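June, 14:20, Skornau line, sorting cell

Question from Ghassan Hamdan again: can we leave the sorting of white parts to the robot for one afternoon? My answer today is still no. The task is bin to belt, a chore any new worker learns before lunch. Target from Flisov is 200 parts without help.
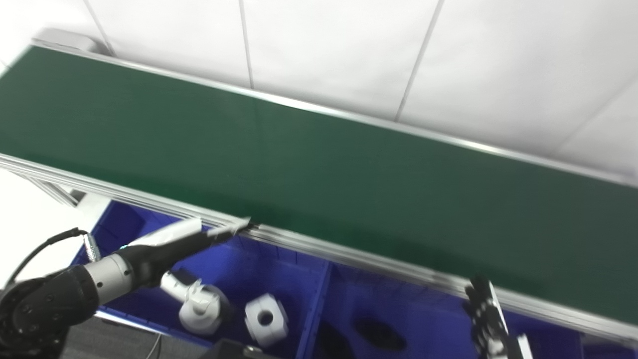 Left arm at the near rail, two white parts in the left compartment, belt clear.

The block-shaped piece with the hole is easier, I think, than the round one, which can roll against the divider. I would like to try a slower approach to the bin wall – 7 mm more clearance also.

Parameter set 1031 stays loaded. Subramaniam wants to compare it with the Dandelden settings, please write down which one you run.

To do: check grip force on the round collar.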